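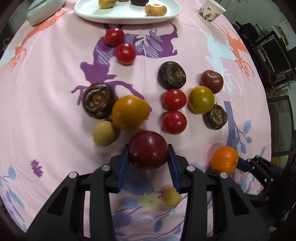
I learned more about gripping in one wet afternoon at Adebisi than I had in a whole term of lectures, and I'd like to start this chapter there. Adebisi is the teaching workshop on the edge of Zisholm, and every December it opens its doors to anyone who fancies a look. I went along expecting big yellow arms behind fences (I do love a big yellow arm) and got a table of fruit on a cloth printed with antlers. Fabrice Charpentier, who was running the demonstration, handed me one of the grippers and told me to move whatever I liked. It had two fingers, each with a ribbed blue pad on the inside, and I went straight for a large plum, dark red and very shiny. Now, a plum is a rotten thing to grip! It's round, it's smooth, and if you squeeze it the way you'd squeeze a wooden block you get jam. I stood there opening and closing my fingers like a nervous crab.

We'll come back to that plum all through Chapter 3, so keep it in mind.

What the plum taught me

The first thing you notice when you hold a gripper in your own hand is how much your real fingers have been doing without telling you. Pick up a cherry tomato from the kitchen counter. Go on, fetch one if you have it. Your fingertips feel it start to slide and they tighten a tiny bit, long before you've thought about it. With a pair of padded fingers at the end of a tool, most of that has gone. You get a little bit of push back through the handle, you get your eyes, and that's your lot.

I asked Fabrice how hard I should press and he said, "Less than that." It was his answer every time, whatever I was doing.

He was right, too. The force you need depends on two things we'll be working with in this chapter: how heavy the object is, and how well the pad sticks to it. The second is friction, and it's the reason those pads matter so much. Suppose a pad grips a surface well. Then a light squeeze will hold a fairly heavy fruit. Suppose the surface is slick. Then you have to squeeze harder to hold the very same weight, and sooner or later you reach the point where the skin gives up before the grip does. In between is a range of forces that will work, and we call it the safe band. For a steel bolt the safe band is enormous. For a ripe plum it's narrow enough to make you hold your breath.

Shape comes into it as well. A mandarin has a dimpled peel and a bit of give, and I found it friendly. A water chestnut is hard and a bit squashed-looking, so it matters which way round you take it. Longans are small, and if your fingers come down even slightly off centre they scoot away from you across the cloth. I chased one for longer than I'd like my students to know.

Why a mixed table?

There was a retired bus driver next to me who wanted to know why they hadn't just put out a tray of apples. I was glad he asked, as I'd been wondering the same. Suleiman Etim, who looks after the teaching side at Adebisi, said they had begun with apples and everybody got good at apples. Then they'd meet a persimmon and be back to square one. So now the fruit is mixed up, big with small and hard with soft, and some of it is left touching its neighbours so that you have to think about your way in as well as your grip.

Your way in is called the approach, and it gets Section 3.2 all to itself. A persimmon sitting by itself can be taken from any side you please. Tuck it up against something else and suddenly half of those sides are closed to you. I knocked a good many things on the way to other things that afternoon, and I was only using one hand.

By the time I left it was dark and I'd missed the Brultden bus, but I had picked up that plum and put it down again without a mark on it. I was ridiculously pleased!

Before you read on

Try this at home with a pair of kitchen tongs and whatever is in the fruit bowl. Choose 3 pieces that differ in size and skin. Lift each one, hold it while you count slowly to five, and set it down where it came from. Write a line or two about where you placed the tongs and what went wrong first. Keep your notes somewhere handy, as you'll need them for the worked problem on the safe band at the end of Section 3.1.

3.1 Squeezing and slipping

Let's begin with the simplest case, a single round object held between two flat pads, and draw the forces acting on it.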